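Chapter 2
Why Clothes Pile Up: An Introduction to Household Inventory

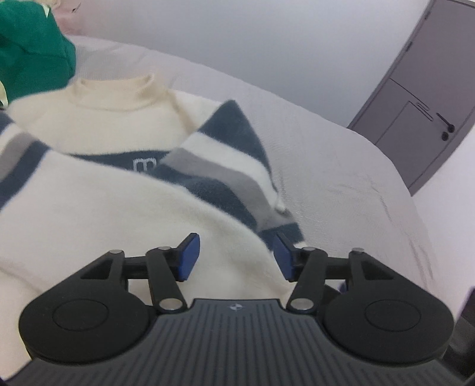
Figure 2.1. A cream-colored knitted sweater on a bed.

Every household runs a warehouse. Most run it badly, and the clothing department is usually the worst of the lot. Goods arrive without paperwork, sit for years, and leave only when a closet rod gives way.

Consider the Eston household, which we will follow through this chapter. A patient count turned up 347 garments for two adults. Over the next 52 weeks the pair kept a log, and some two thirds of the stock was never worn. Asked why they kept it, they gave the answer every warehouse manager gives — you never know.

Economists call this holding stock against uncertain demand. A sweater bought on sale in July is a small bet on January. The purchase price is gone either way, but the shelf space has to be paid for every month, usually as rent.

In this chapter you will learn to tell working stock from dead stock, to figure the yearly cost of a drawer, and to apply the Lindent rule for reordering socks. Bring a pencil. Section 2.1 begins with the sock drawer, where the losses are easiest to measure and hardest to explain.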